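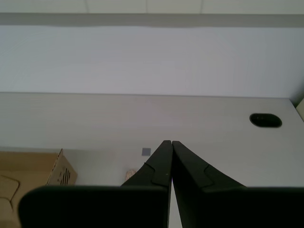 A white tabletop with a black oval hole toward the back.

What's That Hole in the Desk For?

Have you ever sat at a big desk and found a hole in the top of it? I have, and the first thing I did was stick my finger in. (I was seven. I also dropped a pencil down it, and then another pencil.)

That hole has a name! It's called a grommet, which you say like GROM-it. A grommet is a ring or a lining that goes around the edge of a hole. Sailors have them in their sails, your shower curtain probably has a row of them, and you might find some in your sneakers where the laces go through. On a desk, people use the word for the whole thing, hole and all.

So what is it for? Cables! Think about a lamp. It sits on top of the desk, but the place where you plug it in is usually down low on the wall. The cord has to get from up here to down there somehow. It could hang over the front, but then your knees would get tangled in it. It could go over the back, but if the desk is pushed up against the wall, the cord gets squashed. Going straight through the desk is much neater – like a tunnel for wires.

Most desk holes are near the back, and I think that's pretty smart. You need the front part for your drawing and your elbows. Some holes are round and some are oval, like the one in the picture. A lot of round ones are 60 millimeters across, a bit wider than a Ping-Pong ball. Why so big when a cord is so skinny? Look at the plug on the end! The plug has to fit through too.

Here's something to try at home. Find a desk or a table with a lamp or a computer on it and follow one cord with your eyes, all the way from the top to the other end. Just look, please – no pulling, no unplugging, and no poking things near the outlet. Does it go through a hole, or over the edge? Draw a map of its trip and show it to a grown-up.

And if you find a pencil under there, it might be mine.

Written by Colton Hawthorne, 2/15/20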